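Vumex F7 basic mobile phone review

By Irfan Ginting

The Vumex F7 is a plain keypad phone sold to people who want calls, texts and not much else. I bought mine in June to replace an older handset that had stopped holding a charge, and I have used it as my only phone for 50 days. My number is on the Trisine network, on the cheapest monthly deal they do, which gives me 400 minutes of calls and more texts than I will ever send.

In the box you get the phone, a battery, a charging lead and a folded sheet of instructions in small print. There is no plug, so you will need to find one. The back cover comes off with a thumbnail and the SIM goes in under the battery. Setting the date and time took a couple of minutes. Moving my contacts took most of an evening. The F7 will read names saved on the SIM, but mine were saved on the old phone, and all 107 of them had to be typed in by hand.

Calls

Call quality is good. Voices are clear and the earpiece goes loud enough to use beside a main road. The loudspeaker is less good. It is fine for waiting on hold, but anyone with a deep voice starts to buzz above the middle setting. Wahyudi Purba, who I speak to most days for work, said I sounded the same as I did on the old phone, so the microphone is at least no worse.

Signal is where I had expected trouble. Plernthorpe sits in a dip and there is only one mast that reaches our side of it. Upstairs I get a full signal nearly all the time. The kitchen is the worst room in the house for any phone, and the F7 drops to one bar in the corner by the fridge, though calls do not cut out there as they did before. The phone will not make calls over wi-fi, so if you have no signal at home at all you should look at something else.

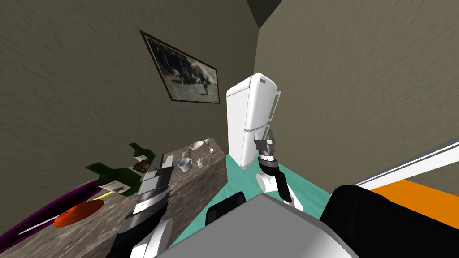 A white fridge in the corner of a kitchen.

Texts

Texting is done on the number keys with predictive text, which is switched on when you first start the phone. It knows ordinary words well and place names badly. You can add your own words, but the option is buried under Settings, then Input, then Language, and the instruction sheet does not mention it. Group messages arrive as separate texts from each person. Picture messages do not arrive at all, only a notice that one has been sent.

The keys are large and have a firm click. Anisa Goh tried it and found the click annoying. The tones can be turned off but the click is in the keys themselves.

Battery

I charge it on a Monday and it usually lasts 7 days, with one or two long calls in that time. With the torch in regular use it lasted five. The battery indicator stays on full for days and then falls quickly, so I would not trust the last bar.

Faults

The charging socket has a rubber flap that does not stay shut. The alarm will not sound if the phone is switched off, which my old one managed. Once, the screen froze after a missed call and I had to take the battery out.

I bought it from Tuhumury, who delivered it in two days and answered an email about spare batteries the same afternoon. They do stock them.

I am keeping the phone. Four stars out of five, with the star lost for the contacts and the flap.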